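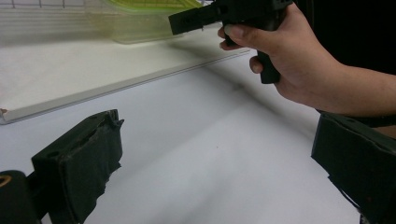 *Fig. 1. Pistol-style grip, thumb over the top near the front of the body.*

# Hand Tools at Work, Unit 8: Holding, rubbing, wearing out

Notes for the evening group, Liresov Technical School. Revised 7/9/24. Please read before the workshop, and bring the inspection sheet from the last unit.

## 1. Why the handle comes first

When people choose a tool, they usually look at the working end. In this unit we begin from the other end. The handle decides how the wrist is placed, and the wrist decides how long a person can work without pain.

Two basic forms are used in most workshops:

- **Straight (in-line) handle.** Good when the force goes down into a horizontal surface, for example with a screwdriver used on a bench.
- **Pistol handle.** Good when the force goes forward into a vertical surface. It lets the forearm and the tool point in the same direction.

The same handle can be good in one position and bad in another. A pistol handle used on a low bench makes the elbow go up and the wrist bend to the side. Before you blame the tool, change the height of the work and try again.

The diameter is also important. For a power grip, where all fingers close around the handle, our course uses 41 mm as the middle value for an adult hand. The Mogensen training handle, which you will use in the workshop, can be set to 53 mm with the outer sleeve. Try it both with the sleeve and without it, and write down which one turns more easily in your hand.

## 2. Friction, in simple words

A hand does not hold a tool only by closing around it. It presses, and the pressing gives friction. If the surface is smooth or oily, the hand must press harder for the same result, and the muscles become tired earlier. For this reason many handles have a soft cover or a pattern.

A pattern which is too deep is also a problem. It makes high pressure on small areas of skin, and with a glove it can catch the fabric. Fine patterns feel pleasant but they fill with dirt. In July the group tested a Gritier sleeve that had stood one season beside the grinding bench, and its pattern could hardly be felt any more. After washing with warm water and soap it was again usable.
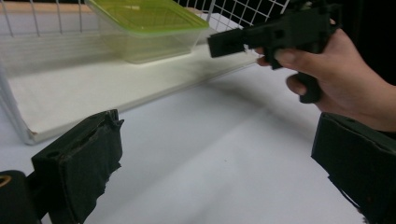 Wear of a contact surface does not go at the same speed everywhere. It begins at edges and corners, where the pressure is high and where the cover material has less support. Then the edge lifts, dirt comes under it, and the bond becomes weaker. In Fig. 2 compare the two black parts: the left one has a rough, torn-looking layer on its lower surface, with ragged edges along the inner side, and the right one has a scuffed face. In your report please use two different words for these two conditions, "torn" and "scuffed", because the action is different. A torn cover is replaced. A scuffed one is cleaned, looked at again, and can often stay in use.

## 3. Inspection routine

1. Clean the handle or pad with a dry cloth.
2. Look at the edges first, then at the flat area.
3. Press each corner with the thumbnail. A good bond does not move.
4. Pull lightly on any loose piece. Do not cut it off yet.
5. Write the condition on the sheet: good, scuffed, torn, missing.

For covers fixed with Cuka adhesive, the old glue must be removed completely before the new cover goes on. Small rests of glue make a high point, and the new cover will wear there first.

## 4. Homework

Choose one tool from your home or your work. Draw the handle from the side and mark the places where your hand touches it. Then mark the worn places with another colour. Do the two drawings agree? If they do not, write three or four sentences about the reason.

Additional reading is in the library folder, sheet 537. The sheet about gloves is not needed for this unit.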